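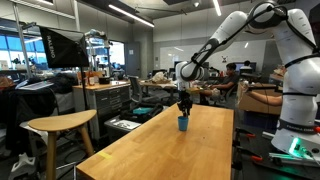
Speaker notes: Retiring a date format without stopping the business
November 9, 2018
Slot: 20 minutes, questions after

Slide 1. Title
Wait for the room to settle. Say what the talk covers: moving a set of old order records from local time to UTC, and what that did to reports that people had been reading for years. The system is called Grosero. It handles purchase orders and receiving. The reporting system downstream is Cendent.
Mention that the slides have code on them but no one needs to read it from the back row.

Slide 2. What was stored
Grosero wrote every timestamp as a text string, month first, two-digit year, no zone. The zone was whatever the server was set to. When there was one server this was fine. A second office, Skallar, came online with its own server, one hour behind, and both wrote to the same table.
Pause here. People who have seen this before will already be nodding.
The column was called ENTRY_DT. It was the sort key for 113 reports.

Slide 3. Three rows
Show the three sample rows. Row one was entered at the main office at 9:15. Row two was entered at Skallar at 8:40 local, which is 9:40 at the main office. Row three was entered at the main office at 9:20. Sorted as text, row two comes first. In real order it comes last.
Don't explain text sorting. If someone asks, the short version is that the strings compare left to right and the month comes before the year, so January of any year sorts ahead of December of the year before it. The reports got around this by filtering to one year at a time.

Slide 4. Why it was left alone
The error was one hour at most, and most purchase orders are not sensitive to an hour. Receiving is. A receipt that appears earlier than its order gets rejected by the match job and goes to a hold queue. Clerks cleared the hold queue by hand every morning. The clearing step had been in the written procedure long enough that it looked like part of the design.

Slide 5. The count
3,849 records in the hold queue history had a receipt time earlier than the order time. 631 of those could not be explained by the one-hour offset.
Leave this slide up for a while. The second number comes back on slide 9.

Slide 6. Options
Option one: change the server clock at Skallar to match the main office. Cheap. Breaks the badge system and the shift schedule, both of which read the same clock.
Option two: add a zone column and leave the strings as they are. Every report then has to do the arithmetic, and there are 113 of them.
Option three: add a new column in UTC, backfill it, move the reports over one at a time, and drop the old column when nothing reads it.
We took option three. Say that it was the slowest of the three and that the old column is still there today, read-only.

Slide 7. Backfill
The backfill needs to know which server wrote each row. There was no server column. There was an operator ID, and operators mostly stay in one office. For the ones who moved, we used the printer ID on the order form.
The fall clock change is the hard case. Between 1:00 and 2:00 in the morning the same local time occurs twice. Rows in that hour are ambiguous, and no rule can fix them from the string alone. We used the sequence number of the row: if the local time goes backward while the sequence goes up, the clock change lies between those two rows. It works when there is enough traffic in the hour. When there isn't, we marked the row with a flag and took the first of the two readings.
The flag matters. Anyone doing this should store the guess and the fact that it was a guess in separate columns.

Slide 8. Moving the reports
Order of work: reports with no date arithmetic first, then daily totals, then anything that computes an interval. For each report we ran old and new side by side in Cendent for one full month and compared the output line by line.
Daily totals changed. They had to. An order entered at Skallar at 11:30 at night used to count toward that day and now, by main office time, counts toward the next one. The decision was to report each office by its own local day and to print the zone in the header. Month-end close for October was the first one run entirely this way.
Skip the interval query if time is short.

Slide 9. The rest of the hold queue
Back to the 631. The cause was an import job, Restrepo, that loaded supplier files overnight. It stamped each row with the time of the load, so an order sent at noon got a time after midnight, and goods received that afternoon appeared to arrive before they were ordered. The fix was to read the sent time from the file header, which had been there all along and was being skipped as a comment line.
It had nothing to do with time zones. It was only found after the offset was removed and these records were what remained.

Slide 10. What we would change
Write the zone into the string from the first day, even with one server.
Do the side-by-side comparison on a month that contains a clock change. Ours did not, and one interval report went wrong by an hour later on.
Tell the clerks before the hold queue shrinks. Ours opened a ticket reporting that the match job had stopped running.

Slide 11. Questions
Likely ones:
Why not store epoch seconds? The Cendent loader rejects integers in a date field.
What about future dates, such as promised delivery? Those stay in local time with a named zone, because the offset rules can change between now and then. Only past events go to UTC.
When does the old column get dropped? Two reports still read it.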